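Review: the Borkell Treaty Table, a classroom negotiation kit on shared rivers

Last updated: April

The Borkell Treaty Table is a boxed simulation in which students negotiate a water-sharing agreement between countries on the same river. It is published by Dever, which also sells a smaller set on fishing quotas. We bought the full version for our second-year course on international environmental agreements and have now used it with two groups. This review covers what comes in the box, how a session runs, and whether it is worth the price for a department like ours.

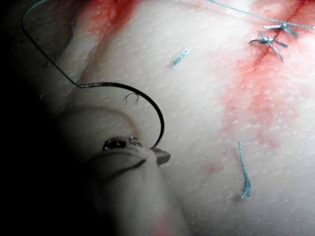 Department of Politics and Public Policy, Stultham College – Teaching Resources

The box holds a cloth map of the river basin, a set of country folders, water tokens, a rulebook, and a pad of blank treaty forms. The river is called the Dimitrov and the countries along it are made up, which I prefer. With a real basin, students tend to look up what the governments did and copy it. The folders are well written. Each one gives a country its farming needs, its power plans, its domestic lobbies, and a short note on what the head of government has promised at home. These promises often clash with what the foreign ministry wants, and most of the good arguments in class came from that.

Setup took longer than the rulebook says. The tokens are not sorted when they arrive, and the lobby cards have to be matched to folders by a small number on the back that is hard to read. Once that is done and everything is bagged, the next session is much quicker to prepare. I would put the bags in labeled envelopes before the first class.

A full session runs about 90 minutes and takes up to 20 students. Smaller groups work if some countries are played by one person, but the coalition rules then lose some of their point. The first half is opening statements and private talks. The second half is drafting. A chair, who can be the instructor or a student, keeps the speaking list and rules on points of order. I chaired the first session and gave the job to a student for the second, and the second went better. 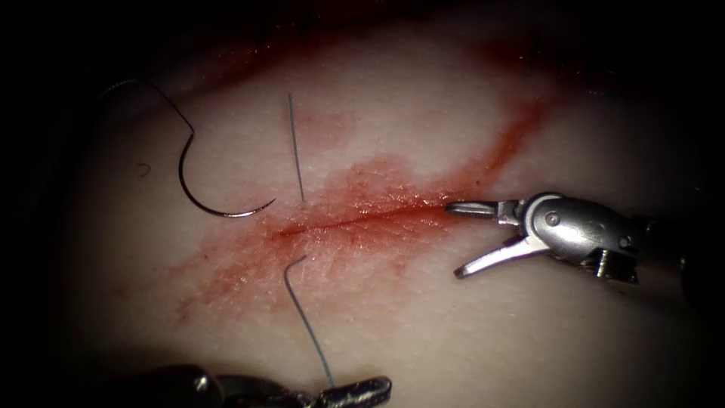
Drafting is where the kit does its best work. Groups begin with the allocation clause and quickly find that the downstream states will not sign anything without a drought rule. The kit then makes them deal with the side effects of each clause, using a ripple chart printed on the back of the map. A change to one dam's release schedule can hit fishing income, food prices, and an election two countries away. The photo just above is a fair likeness of how it goes: the cut is a thin straight line, and the red around it spreads over a much wider patch and breaks up into speckles farther out. Students who had read about linkage in the textbook said they understood it better after tracing one clause through the chart.

The rules on enforcement are weaker. There is a compliance phase, but it comes down to drawing a card, and the cards reward or punish countries with little regard to what the treaty says. One group wrote a careful inspection system and got the same result as if they had written nothing. I have replaced the cards with a short discussion in which each delegation says whether it would comply and why. It takes no more time than the card draw.

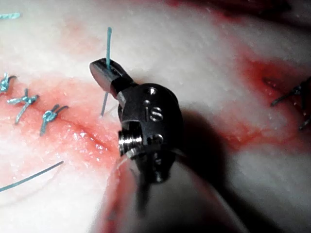

The treaty forms deserve a mention of their own. Each has numbered articles down the left and a wide margin on the right for objections, and every objection must be carried forward until it is settled or recorded as a reservation. A good reservation can be followed from the opening statement to the signed text, as easy to pick out as the blue strand that runs up through the metal jaw in the last photo. The forms also make grading simpler, as I can see who gave up what and at which stage. The pad is too thin, though. Dever sells refills, but plain paper ruled the same way does the job.

The full set costs $1175. That is a lot for cloth, card, and paper, and I would not suggest it for a course that will run it once. Instructors get online access to extra scenarios for 2 years. I used one, on a glacier-fed tributary, and found it shorter and less balanced than the main game, with the upstream state holding nearly all the cards.

For a department that teaches treaty-making every year, I would buy it, drop the compliance cards, and set aside an afternoon for sorting before the first use. Colleagues who teach a single week on water politics should ask to borrow our copy. It is kept in the department office, and the sign-out sheet is taped inside the lid.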